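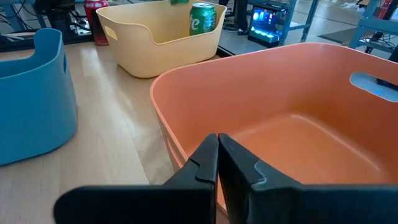
Nitville Household Exchange
Minutes of the monthly meeting, Thu 24 February

Chair: Uriel Quezada
Minutes: Jawad Yousafzai
Apologies: two received by phone.

The meeting opened at the back of the store once the front door was locked. The minutes of the last meeting were read. One correction was made: the shelf brackets were paid for out of the repairs money and not the general money. With that change they were accepted.

1. Matters carried over

The light over the sorting table has been fixed. The sign for the side entrance has come back from the printer with the old opening hours on it. The printer will redo it at no charge. Until then the paper sign stays up.

The key to the Ledmont storage unit is still missing. A second copy will be cut and kept in the cash drawer.

2. Plastic baskets and bins

Most of the evening went to this item. The exchange now sorts small donations into plastic baskets on the long wooden table before anything goes to the shelves. The baskets came in different colors and until now people have used whichever one was nearest. Kitchen things have ended up with toys more than once, and a box of drill bits went out with the baby clothes.

It was proposed that each color be given one kind of item and keep it:

Orange – kitchen tools and small pans
Blue – toys and games
Cream or pale yellow – linens, dish towels, baby clothes
Dark green – anything that still has to be checked

There was some discussion about the orange. One member felt that orange should mean "needs checking," as it stands out best from across the room. Uriel said that the kitchen things come in faster than anything else and whoever is sorting needs to find that basket without looking for it. The proposal was left as written.

The handle openings were also discussed. Small items such as teaspoons and puzzle pieces can work their way out through them when a basket is carried full. It was agreed that anything smaller than a hand goes into a zip bag first. Bags are in the drawer under the register.

The proposal was put to a vote and passed with one against.

Jawad will write out the color list and tape it to the wall over the table. The list should be in large letters.

3. The large bin

The question was whether the big dark bin should stay up on the table with the others or go on the floor beside it. Having it on the table means everything can be reached without bending. It also takes up a good part of the working space, and with the daylight behind it the near side is hard to see properly in the afternoon. It was noted that the smaller bins tend to get pushed back behind it and then forgotten until closing.
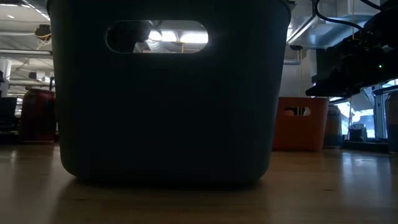

Henríquez asked that it not go on the floor under any circumstances, as the aisle is already narrow and people come through with strollers on Saturdays. If it has to come off the table, it should go on the low cart, with the wheels locked.

This was thought reasonable. The cart is being used for books at present. The books will be moved to the bottom shelf by the window and the cart will be tried for the month of March. If it doesn't work, the bin goes back on the table, at the far end.

It was also agreed that the bin is to be emptied at the end of every shift. Items that have not been checked by then go into a box with the day written on it.

4. Cleaning

Baskets are to be wiped out with dish soap and warm water on Fridays. No bleach. The tabletop is to be wiped with a damp cloth only and dried straight away – there are rings on it already from plant pots. Donated plants should go on the windowsill tray.

A request for felt pads to put under the heavier bins was approved. A pack costs $3 at the hardware store and one pack should be enough.

5. Money

The balance at the start of the month was $300 lower than at the same time last year. The heating bill is the reason. Sales from the furniture corner were steady. Nearly 3000 items went out in the past year according to the tally book, though the book was not kept up during the two weeks over the holidays.

It was agreed to set aside $100 for more shelving. Janer has offered a set of used metal shelves and someone needs to go and measure them first. The wall behind the table is short on account of the radiator. Uriel will do this before the next meeting.

6. Collections from Ledmont

The pickup will move from morning to early afternoon, as the loading area is blocked by deliveries before noon. Drivers should call ahead when they leave. Donors have been leaving bags outside the unit overnight and two were rained on. A note will be put on the door asking people to come during open hours.

It was asked whether the pickup could also take broken items to the recycling center on the way back. The truck has room for it most weeks. To be tried once and reported on.

7. Other business

The kettle trips the breaker if the space heater is on. Use one or the other.

Somebody left a gray cardigan on the hook by the restroom. It has not been priced and is not stock. If it is not claimed by the next meeting it will go on the rack.

A suggestion to open an hour later on Mondays was put off until the spring hours are discussed.

Actions
Color list for the wall – Jawad
Measure shelves – Uriel
Copy of the Ledmont key – Uriel
Move books, clear the cart – whoever is on the first shift in March
Felt pads – Jawad

Next meeting: same time and place, last Thursday in March. Please bring your own chair if you can, two of ours were sold.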